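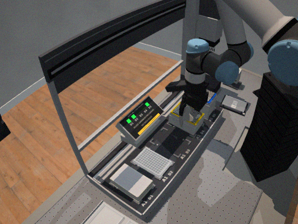
Breltari Lap and Floor Quilting Hoop, 20-Inch
Item 679
Sold by Fulemitz Quilting and Needlework Supply

Overview

The Breltari hoop is a full-depth hand quilting hoop for quilters who work through three layers: top, batting, and backing. It is supplied with a detachable lap base and may also be fitted to the Breltari floor stand, which is sold separately. The 20-inch size suits bed quilts, wall hangings, and whole-cloth pieces. Quilters working mainly on blocks or table runners may prefer the 11-inch model, which shares the same hardware but does not accept the floor stand.

The hoop is made of solid beech with a hand-rubbed oil finish. No varnish is used on any surface that touches fabric. The inner ring is one inch deep, and the outer ring closes with a brass bolt long enough to accept high-loft wool or a doubled cotton batting. Both rings are sanded along the inside and outside edges before the oil is applied.

Included with Each Hoop

One inner ring and one outer ring, matched at the workshop and stamped with the same pair number
One brass closing bolt with wing nut and two washers
One lap base with four felt feet
One length of cotton twill tape for wrapping the inner ring
One printed care sheet

The rings are matched in pairs and should be kept together. Customers who own more than one hoop are asked to check the pair number before assembly. A replacement ring can be supplied only as part of a new pair.

Specifications

Diameter: 20 inches, measured across the inner ring
Depth of rings: 1 inch
Material: beech, oil finish
Hardware: solid brass
Tilt of lap base: adjustable, three positions
Height on lap base: 5 inches at the lowest position
Assembly: required, no tools needed

Preparing the Hoop

Wipe both rings with a dry, lint-free cloth. A new hoop may carry a small amount of surface oil, and the first piece placed in it should be a scrap of plain muslin left in position overnight. If the muslin shows any mark in the morning, wipe the rings again and repeat with a clean piece.

Wrap the inner ring with the twill tape. Begin at any point, overlap each turn by half the width of the tape, and fasten the end with a few whip stitches on the inside of the ring. Glue should not be used. The tape gives a better hold on slippery fabrics such as sateen and silk, and it can be removed and washed when it becomes soiled.

Attach the lap base by sliding the two pegs into the holes on the underside of the inner ring. The pegs fit closely and may be stiff during dry winter months. Do not sand them. A little beeswax rubbed on the peg is sufficient.

Placing the Quilt in the Hoop

The quilt should be fully basted before it is placed in the hoop. Thread basting in a grid four inches apart is recommended. Safety pins may be used, but they must be removed from the area under the rings, as they will dent the wood and can tear the fabric when the bolt is tightened.

Lay the inner ring on a flat surface, spread the quilt over it, and smooth all three layers outward from the center. Loosen the bolt well before lowering the outer ring. Press down evenly on both sides and tighten until the quilt is held but still gives slightly under the hand. A quilt should never be drum-tight in a hoop used for the rocking stitch. The needle has to be able to load several stitches at once, and it cannot do so on a surface that will not bend.

Begin at the center of the quilt and work toward the borders. When an area is finished, loosen the bolt completely and lift the outer ring away before moving on. Pulling the quilt through a partly closed hoop will shift the batting.

At the edges of the quilt, where there is too little fabric to fill the hoop, baste a strip of cotton toweling to the border and clamp the toweling in its place. Strips cut to suit the 20-inch hoop are available from the accessories page.

Always remove the quilt at the end of a working session. Fabric left under pressure for several days may take a crease that washing does not fully release — this applies particularly to dark solids and to polished cotton.

Care and Storage

Store the hoop flat, with the rings nested and the bolt loose. It should be kept away from radiators, sunny windows, and damp basements. Hanging the hoop on a nail by its outer ring for long periods will pull it out of round.

Oil the wood once a year with a food-safe mineral oil. Apply a thin coat, wait one hour, wipe off the excess, and allow the rings to stand unwrapped for two full days before use. The brass may be left to darken or polished off the hoop with an ordinary metal cleaner. Polish must not come into contact with the rings.

Notes from the Product Office

The present version of the hoop replaces the earlier Sabatier pattern, which was withdrawn in October. The main changes are the longer bolt and the three-position lap base. Owners of the Sabatier hoop may continue to order bolts, washers, and felt feet under the old item numbers while stock remains. The lap bases are not interchangeable.

The tilt positions were set following trials conducted by Annick Arnaud and Frida Hjaltested of our teaching department, with quilters of differing heights working in both armchairs and straight chairs. The middle position was preferred by most participants for straight-line and grid work. The steepest position was found more comfortable for feathers and other curved designs, where the stitching direction changes often.

Questions about fit, replacement parts, or the floor stand should be directed to Clotilde Marchal in the product office. Please have the pair number available.

Related Items

Breltari Floor Stand. Beech, folding, with two height settings. Fits the 20-inch hoop only.
Breltari Hoop, 11-Inch. For blocks, cushion covers, and travel.
Lidora Hand Quilting Thread. Glazed cotton, wound on spools of 2,000 yards. Not for use in sewing machines.
Lidora Betweens. Short quilting needles in assorted sizes. Beginners are advised to start with the larger needles and change to a shorter one as their stitches become even.
Cotton Twill Tape. Replacement lengths, unbleached.
Edge Strips. Cotton toweling, hemmed on one side.

Ordering and Delivery

Hoops are dispatched from the Fulemitz warehouse within three working days of payment. The floor stand travels in a separate carton and may arrive on a different day. Guilds, schools, and shops ordering six or more hoops should write to Ermanno Santoro in trade sales, who will provide a written quotation.

Returns

An unused hoop may be returned within 30 days in its original packaging. Hoops that have been oiled, sanded, or wrapped cannot be accepted for refund. Should a ring split along the grain in normal use during the first two years, Fulemitz will replace the pair without charge upon receipt of a photograph showing the split and the pair number. Differences in color and grain between the two rings are natural to the wood and are not considered a fault.

Page reviewed January 3, 2025, by Kenza Mahrous, Catalog and Product Information.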